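Stetton tablet, keep or return?

hherrera
Picked up the Stetton 100 in March. Screen is lovely. The stylus lags like it's thinking it over.

paquette_c
Turn off palm rejection. Mine woke right up.

edileuza_q
Mine didn't. Then my palm drew a mustache on a spreadsheet.

hherrera
Tried it. Slightly faster, much uglier.

paquette_c
Worth it at $197. The Brernmont is 700 and also lags, only with a nicer box.
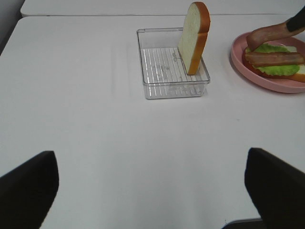
edileuza_q
A nicer box and a battery that gets past lunch, Carter. I'd return it.

hherrera
Restocking fee is $29. Guess I'm keeping it and typing.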